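Aminu Omoregie bought most of the chairs in the Tundholm lounge secondhand, and he can tell you which ones he would buy again. He furnished the place over one November with a budget of $3,896, and he still keeps the list in a drawer.

"People ask why nothing matches," he said. "I bought what was comfortable and what was for sale that week."

The three grey armchairs came first, from an office in Bruvosley that was closing. He paid $108 for each of them and drove them over on a Saturday, in 2 trips. The fabric has held up well, he said, and the frames only need wiping down.

He is less sure about the gold wire chair. It was the one thing he bought for its looks, and he found that people would not stay in it for long. The round patterned cushion helped. "Before that you got up with lines on your legs," he said.

The marble-patterned table cost $79. Omoregie wanted something heavy enough that it would not slide when people leaned on it, and he wanted a pale top because the floor is grey.
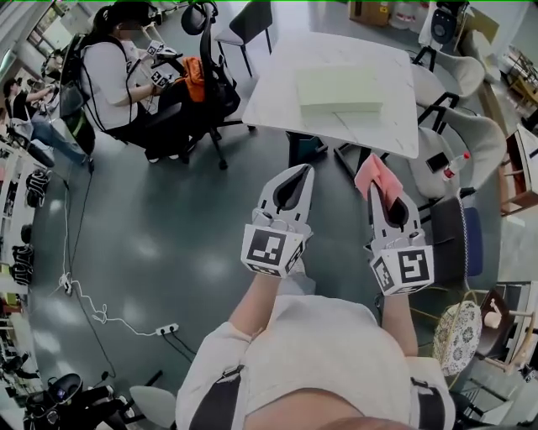

The mesh office chair is too tall for a room like this, in the opinion of Bukola Afolabi, who would have spent the money on a second low table. Afolabi also thinks the armchairs should face the window, and has said so more than once.

Omoregie has heard the argument. He tried the armchairs facing the window for a month and moved them back, he said, after people kept turning around to talk to each other. The office chair stays too. It has wheels, and it goes wherever someone wants a high back and a headrest.

Storage was the part he left until last. The white shelving unit was meant for books, but bags ended up on it in the first week and he stopped fighting it. He would like hooks by the door, and a longer power strip so the cables can run along the wall.

"I don't want people stepping over cords," he said. "That's the next thing I'm spending money on."

After that he plans to look for another wooden chair. He has seen one at a shop in Barus, but the seat needs gluing and the owner won't come down on the price.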